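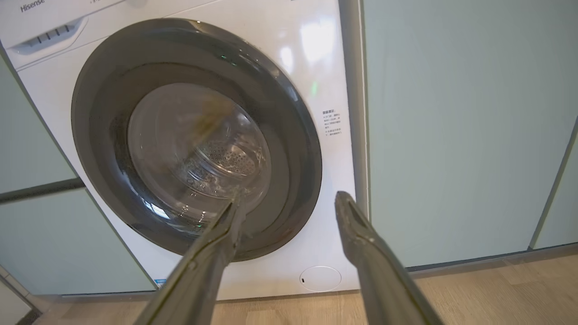
腕部相机视角,滚筒洗衣机门前,左指搭在玻璃下部,右指抵在门圈右侧的白色面板上。

六月把开门这个任务的接触判断重新做了一遍,结果比预想的好一些,也有几处没弄明白,先记下来。

背景简单说。我们的策略只用腕部相机的图像和夹爪的位姿,没有力传感器。开柜门、开抽屉一直还行,碰到滚筒洗衣机就掉得厉害。原因看几遍回放就清楚了:玻璃门是鼓出来的,里面又能看见内筒,单目深度估计经常直接穿过玻璃,把表面放到内筒的位置上。策略以为离门还有一截,手指继续往前走,碰上了还在推。白色面板是另一个问题,反光亮斑会随着相机移动,深度图上跟着出现一个会跑的坑。

之前试过两种办法。一种是给透明物体单独训一个深度补全,数据是渲染的,放到真机上对玻璃有用,对亮面板没用,有时还更差。另一种是把深度整个扔掉,只用RGB,结果手指对门圈的距离全靠猜,换一台机器就不行。

这次的做法是Boyang Pan提的,我负责实现。思路是不再要求整张图的深度都对,只问一个小问题:左指尖和右指尖现在各自碰到东西没有。两根手指在腕部相机里的位置基本固定,随开合变化,可以从夹爪开度算出来。于是在每根指尖周围裁一小块,连同最近几帧一起送进一个小网络,输出一个接触概率。左右两边共用权重,右边的图先做水平镜像。

标签不是人标的。采集时我们记录了指令位姿和实际位姿,碰到东西以后两者的差会变大,用这个差加一个阈值就能得到粗标签。阈值附近的帧全部丢掉,不参与训练。这一步看着浪费,试过不丢,验证集上的曲线很难看。

总共用了676段示教,来自两处场地,Flistdale的样板间和Greltdale的那套旧公寓。Greltdale的数据少,但光线杂,早上和傍晚差别很大,留了一部分专门做测试。任务都是洗衣机门的接近、贴住、扣门边、拉开四段,这篇只谈前两段。

策略那边改动很小,把两个接触概率拼到原来的状态向量后面,另外在底层控制器里加了一条:任意一侧概率连续几帧超过门限,就把沿接近方向的速度降下来。Asnakech Chala坚持要加“连续几帧”这个条件,我一开始嫌它拖慢反应,后来把它去掉跑了一个下午,手指在离门还有一段距离时就走走停停,又加回来了。

测试设了14个起始位姿,每个位姿跑一次,机器和光照对三种方法保持一样。判定标准是手指贴住目标位置,并且指令位姿没有越过安全余量。

原策略(RGB加深度):9次成功
只加深度补全:9次成功
加指尖接触判断:12次成功

深度补全那一行和原策略次数相同,但失败的位姿不一样。它把玻璃上的几次救回来了,又在面板反光那边丢了同样多。样本只有14个,我不打算拿这几个数说太多,方向上是可信的。

新方法剩下的2次失败都在玻璃上。一次是指尖从很斜的角度擦着玻璃走,位姿差一直没涨起来,这种接触在训练标签里本来就没有。另一次我看了很久没看出来,接触概率始终压在门限下面一点,前后帧裁出来的小图看上去也没什么特别。怀疑和玻璃里指尖的倒影有关,倒影和指尖快合到一起的时候是很有用的线索,背景太亮时就看不见了。这只是猜测,还没有验证。

顺便做了一个消融,把裁图换成整张图,网络相应放大。在Flistdale的验证集上几乎没差别,到Greltdale的测试集上明显变差。我的理解是整张图让网络记住了门和柜子的样子,裁小以后它只能看指尖附近的明暗和相对运动。多帧换成单帧也会变差,主要差在将碰未碰的时候,单看一帧我自己也分不清。

有几点实现上的东西,给要复现的人:

裁图中心一定要用实际开度算,别用指令开度。夹爪有延迟,用指令的话,快速张开时裁出来的图里没有指尖。

镜像共用权重的前提是两根手指长得差不多。我们的手指用久了表面有磨损,两边磨得不一样,目前看影响不大,换新指之后我重新测过一遍,结果基本没动。

相机自动曝光要锁住,或者在增强里把亮度范围开大。我们是后者。锁曝光在Greltdale的傍晚基本看不见东西。

训练和标签生成的脚本都放在组里的Biken仓库里,目录名是tip_contact。阈值写死在配置文件开头,换机械臂要重新调,位姿跟踪的误差每台都不同。

接下来要做扣门边那一段。这一段比贴住难,指尖要伸到门圈边缘后面去,进去以后腕部相机就看不到它了,裁图里只剩下门圈。Boyang觉得可以让接触判断在遮挡时保持上一次的输出,我倾向于直接训一个“看不见”的类别,让策略自己决定怎么办。两种都会试。Abdella那台机械臂空出来以后先跑他的版本,改起来只要几行。

另外深灰色门圈也是亮面的,上沿反光很强,目前数据里指尖碰门圈的样本太少,下一轮采集要补。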